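Dollow Bedding Set -- known fault: late jaw release

Welcome! Dollow covers hand-held gripper work on quilts and blankets in a real bedroom, and 41 episodes carry a fault worth studying. The jaws stayed shut after the open command.

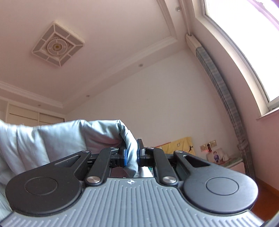
Nisha Mittal traced it to a stale width reading, so those episodes are tagged late_release.
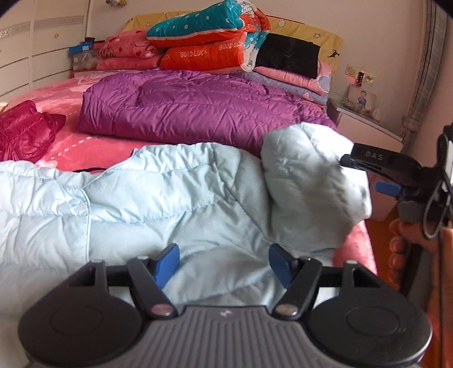
Can I train on the tagged episodes?
Only for fault detection; drop them for policy training.

The fix is in loader version 4 -- a great catch by Yuxi Luo!
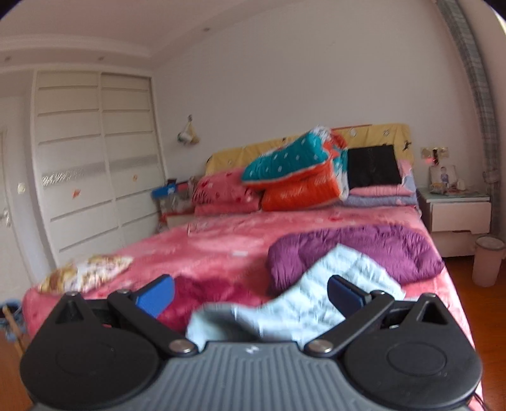

Older loaders still skip the tag, so please update first.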